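How to Fix a Kitchen Drawer That Sticks

Posted 18th March by Phyllis Bickerstaff

A sticking drawer will not get better on its own. I gave mine four years to think it over and it got worse.
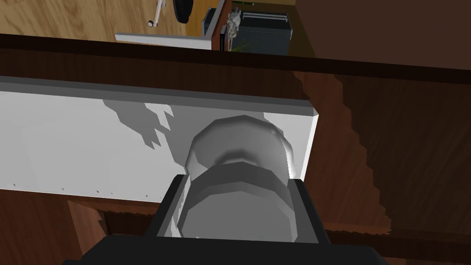
What you need

A screwdriver that fits your screws, an old toothbrush, a vacuum with the skinny attachment, a bar of paraffin or a plain white candle, a few round toothpicks, wood glue, and a flashlight. If you can't find the flashlight, it's in the drawer.

Step 1. Empty it

All of it. Put the contents in a box, where you'll be forced to look at them. You own more takeout soy sauce than you thought. Check for anything tall that has been catching on the frame above. In my experience a third of sticking drawers are really a potato masher standing at a bad angle, and if that's yours, you can go have lunch.

Step 2. Get the drawer out

Pull it open as far as it goes. On older wooden runners, lift the front and keep pulling. On metal slides, look for a small plastic lever on each side. Usually you push one up and the other down, at the same time, while holding a drawer with your third hand. Some slides have no lever and just want a firm lift at the end. Try the lift before you try swearing.

Look behind the drawer while it's out. Mine had a wedding invitation back there. I did not go to the wedding. Sorry, Leobardo.

Step 3. Clean the runners

Vacuum first, then scrub with the dry toothbrush. Kitchen grease and crumbs make a sort of cement, so wipe what's left with a rag and a drop of dish soap, and let it dry all the way. Retire the toothbrush. Tell the rest of the household you have retired it.

Step 4. Tighten everything

Go over every screw on the slides, both on the drawer and inside the cabinet. If one spins and never grabs, take it out, dip two or three toothpicks in glue, stuff them in the hole and snap them off flush. Wait for the glue to set, then put the screw back. My neighbor Hamisi thinks this is cheating. His drawers stick.

Step 5. Wax the wood

For wooden runners, rub the candle hard along every surface that touches another one. Skip the cooking oil, which goes gummy and invites ants. Metal slides with ball bearings get a little dry silicone spray, and please spray it outdoors or onto a rag.

Step 6. Put it back and test it

Line up both sides before you push. Slide it in and out a few times empty, then load it. If it still drags on one side, the slide is probably out of level. Loosen the front screw, nudge the slide up a hair, and tighten again.

If it still sticks

Wood swells in damp weather. Mine is perfect in December and sulks all summer. Look for shiny rubbed spots along the top edge and sand those lightly, a few strokes at a time, testing as you go. You can always take off more wood. Putting it back is a different tutorial.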